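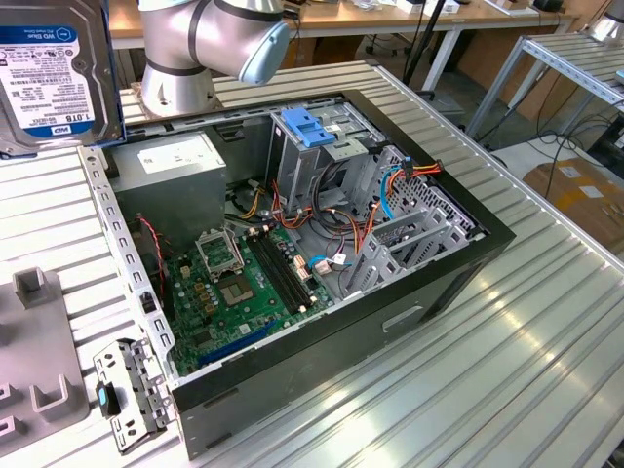 Friday, PC teardown cell, equipment planning

Went through what we need before the next order closes. Budget line is still the May one, nothing added.

Grippers. The current fingers are fine for drives and brackets. For cable plugs we want a narrower pair. Fodano quoted 8 weeks, Plerell 2 but at a higher price. Leaning Plerell for one set, then Fodano for spares.

Fixtures. The gray U-post tray was sized for small parts. A second one with deeper holders should go on the list. We can print it here, so only material cost.

Second arm. Skodell wants a deposit to hold the price. My view is to wait until the cable work is settled on one arm. The ribbed table would need an extension too, and that is not in anyone's quote yet.

Scrap towers. Nasr can supply 21 more, mixed models. I asked for 11 of the same case, with the blue drive latch, so we don't have to re-teach the drive cage every time. Waiting on a reply.

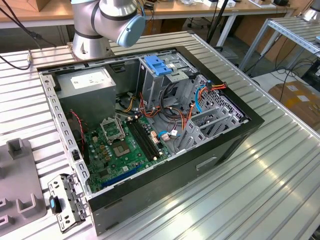
To do before ordering

Measure clearance between the wrist and the drive cage.
Get the table extension priced.
Ask Plerell if the fingers fit our existing mount.
Check shelf space for the towers.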